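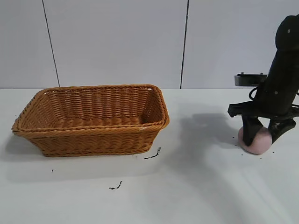 Tekport Grip Kit: Ball-to-Basket Data Card
Last updated March 21, 2018

Summary
Recorded episodes for the Tekport two-finger grip kit, supplied with the kit and also available on its own. Each episode is one attempt to pick up a soft ball and release it inside a basket. Recording was done at the Brurnach bench in February. The Grevby bench is not included in this release.

Contents
episodes/ 50 folders, one per attempt
calib/ camera and arm calibration
labels.csv outcome per episode
Of the 50 attempts, 46 are labelled "placed". The rest are labelled "dropped" or "missed" and have been kept.

Recording
Fixed camera, colour only. Joint positions and gripper opening are logged at 20 Hz. Timestamps share one clock. The basket stays empty until release and is cleared between episodes.

Labelling
A ball touching the rim and then settling inside counts as placed. A ball that leaves the grip before it reaches the basket counts as dropped. Outcomes were entered by the operator and checked against the video.

Known issues
Gripper opening reads 8 counts high in the first folder. Subtract before use.
Small marks on the tabletop were not masked.
Cast shadows move with the arm and can upset simple background subtraction.

Licence
Free for evaluation with a registered kit. Commercial training use requires a licence from Aaltonen, the distributor.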